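Against the Friendly Manual

I have been writing software documentation long enough to remember when it was allowed to be dull. You opened the guide, you found the heading, you typed the command, and you closed the guide with no feelings about it at all. I miss that. Last August I installed a scheduling tool called Cukik, and before it would tell me where the config file lives, it told me I was going to love this.

I did not love it. I was looking for a config file.

The Cukik getting-started page runs to 1,488 words. I know this because I pasted it into an editor out of spite. The word "config" first turns up after a paragraph on the team's philosophy of calm, a waving hand, and a promise that we would "have some fun along the way." Once I had cut everything that was addressed to my mood, there were 718 words left, and they were good words. Somebody over there can write a clear procedure. Somebody else has been told to put a bow on it.

I don't blame the writers, being one. The pressure comes from a reasonable place. Old manuals were cold, people complained, and a style guide somewhere said "use a conversational tone." What the style guide meant was "say 'use' when you were about to say 'utilize.'" What everyone heard was "pretend you are at a barbecue."

At Wistwood, where I spent my longest stretch as a staff writer, we went through this in full. Our error reference got a personality. Messages that used to read "Connection refused. Check the port number" came back from review as "Uh-oh! Looks like we couldn't connect." Uh-oh is what you say to a toddler who has dropped a cracker. The person reading that page was a system administrator at 2 in the morning with a phone ringing, and she did not need company. She needed the port number, which had been moved to a second paragraph to make room for the uh-oh.
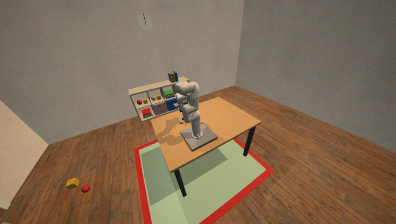 My editor there was Jozefína Vrabec, and she had a habit I've stolen. She read every draft as if she were already annoyed. She would scroll past the introduction without looking at it, stop at the first thing that could be typed or clicked, and start reviewing from there. If you asked about your opening she'd say she was sure it was lovely. I lost a great many openings this way and I can't recall what a single one of them said.

The usual defense of the chummy style is that beginners need reassurance. I'll grant them the need. I just don't think the word "simply" has ever met it. "Simply add the token to your environment" is reassuring only to a person who already knows what a token is, where the environment is kept, and how one gets added to the other. To everybody else it's a small insult, delivered with a smile. What calms a beginner down is seeing on the page exactly what is on her screen, in the same order, followed by a line telling her what to do if it isn't.

Some people do get this right. The Říha docs are so plain that I have heard them called unfinished. Every page has the same 3 headings: what it does, how to run it, how it fails. The third is usually the longest, and I've read it with something close to affection, which is more than Cukik got out of me with all that waving.

Then there is Trirkport, whose documentation greets me by my first name. I gave it my first name in order to download a patch. It now opens the page on database migration with a cheerful good morning, and I have read that page mostly in the evening – migrations being what they are.

I know how this sounds. There's a kind of technical writer who ages into a crank about semicolons, and I can see the chair they've saved for me. And I do think warmth has a place in this work. Put it in the release notes, where people have the time. Put it in the forum, where there's a person on each end. Put it, if you must, at the bottom of the page, after the procedure has worked and the reader is in a position to be charmed.

But leave the config file where I can find it. Mine was in the home directory, by the way, in a hidden folder. The page did mention it, just under the confetti.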